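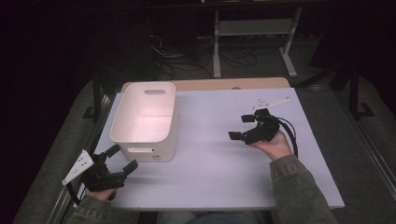

4. Equipment Planning and Budget

Figure 4. Collection station with a pair of hand-held grippers and an open storage bin on the tabletop.

4.1 Scope of the plan

This section sets out how equipment was chosen, priced and scheduled for the bin handling study. The plan covers three kinds of purchase: hand-held grippers and their mounts, station furniture, and the task objects themselves. Computing and storage were paid for from a separate budget line and are left out of the totals. Labor is treated only where it changes an equipment decision, as it does for spares and for calibration time.

The plan was drawn up by the first author and reviewed by Delwyn Costigan, who had managed the purchase of two earlier manipulation rigs at the Ranolside laboratory. The version reported in this section was fixed on 22/04/2020. Later changes are noted where they affected cost.

4.2 Hand-held units versus arm-mounted units

The main choice was between collecting demonstrations by teleoperating two arms and collecting them with grippers held directly in the operator's hands (Figure 4). Both options were priced for the same task list. The teleoperated option needed two arms, two controllers, a safety enclosure and a floor area that the Ranolside room could supply only if one existing station were removed. The hand-held option needed a table, a seated operator and a pair of grippers.

Purchase price alone favored the hand-held option by a wide margin, but price alone was a poor basis for the decision. Data from hand-held units must still be transferred to an arm, and at least one arm is needed for evaluation. We therefore compared the full cost of each option over the life of the project, including one evaluation arm in both cases. The hand-held option remained cheaper under every set of assumptions we tried. The difference shrank when operator hours were priced at the higher of the two rates in use at the laboratory, and it grew when more than one station was planned.

A second consideration was delivery time. Quotes for arms carried long and uncertain lead times, while the gripper supplier, Andent, could ship from stock in small batches. Under the staged plan in Section 4.4 this mattered more than the unit price. A station that is ready early can produce usable data while later stations are still on order.

4.3 Unit of purchase

Early drafts of the budget counted grippers singly. This led to errors. The tasks in the study are bimanual, and one working gripper without its partner produces no data. The draft plan listed an odd number of units, and the mismatch was found only when cable sets were being matched to stations. From that point on the unit of purchase was the station kit, defined as follows:

– two hand-held grippers, each with two fingers;
– two mounting plates or brackets;
– cables for both grippers, with one spare;
– one table at seated height;
– one set of task objects, including storage bins.

Mounting parts deserve a separate line in the budget. Gripper bodies and mounts came from different sources and were subject to different minimum orders. Perforated plates, such as those on the two grippers in Figure 4, were ordered from Trernanell in a single batch for all planned stations. The batch price was lower, and a common hole pattern allowed any plate to be moved between units without new fixtures. The cost of this approach is that a change in mount design makes the whole batch obsolete. We accepted the risk after one round of trial fitting.

Cables were at first treated as consumables of no great cost. We advise against this. A cable of the correct length and connector type had a longer lead time than the gripper it served, and a station waiting for a cable is as idle as a station waiting for a gripper. The final plan places cables on the same order schedule as grippers.

4.4 Staged purchasing

Purchases were divided into 3 stages. Stage one covered a single station kit and was intended to expose faults in the specification. Stage two brought the total to four stations. Stage three, which was conditional, brought the total to 12.

Release of funds for each stage depended on a fixed measure: the share of scheduled sessions that ended with a complete recording from both hands. The threshold for moving from stage one to stage two was 93 percent. Sessions lost to operator absence were excluded, and sessions lost to any equipment fault were counted against the station. The threshold was set before collection began and was not changed afterward.

Hiba Issa kept the session log and assigned each lost session to a cause. Cable and connector faults formed the largest group during stage one, followed by loose mounts. Faults in the gripper fingers were rare. Spares were reallocated on the basis of this log. The original plan had provided spare fingers for every station and spare cables for half of them, and the revised plan reversed the two. The change was close to neutral in cost.

4.5 Task objects

Task objects are a small part of the total and are easy to plan badly. The bin handling tasks call for a container that is light, open at the top and graspable by its rim or by its handle openings. Figure 4 shows a white plastic bin of this kind, with handle openings in the far wall and in the wall facing the operator. Household storage products meet the requirement at low cost, but retailers change their product lines without notice. A replacement bin with a slightly different wall angle or handle opening counts as a new object for the purpose of the study.

For this reason all bins were bought at the start, including those meant for stage three stations that might never be funded. The order came to 177 pieces across all container types. If stage three had been refused, a large share of the order would have been surplus. We judged the expected loss to be smaller than the cost of repeating the collection with a changed object set. Storage space for the order was not included in the first budget and had to be added in July.

4.6 Furniture and room costs

Tables were specified with a plain, light top. A uniform surface reduces the work of separating objects from the background, and it made stations easier to match. Stands and rails were taken from laboratory stock where possible and entered in the budget at replacement value, so that the totals can be used by groups with no such stock.

Room preparation was priced for each station and includes power, network access and task lighting. Lighting was limited to the work area. A quote from Tanui for even lighting across the whole room was obtained and declined, as the added cost would have used up most of the allowance for spares. Groups that intend to use background features for tracking should not copy this decision without a trial.

4.7 Maintenance allowance

Maintenance was budgeted as a fixed yearly share of the purchase price of each kit, with furniture excluded. The share was applied to list price and not to the discounted price paid. Discounts on later batches reflected volume and had no bearing on how quickly parts wore out. Applying the share to the discounted price would have left the stage three stations with less money for repair than the stage one station, although they were built from the same parts.

Calibration time was entered as an equipment cost. Each change of a mount or finger required both grippers in the pair to be checked again, and the station was out of use during the check. In the cost model these hours are charged against the part that was replaced. Under this rule the mount is the most expensive small part in the kit, well above its purchase price, and one spare pair of grippers with mounts already fitted was added for every four stations.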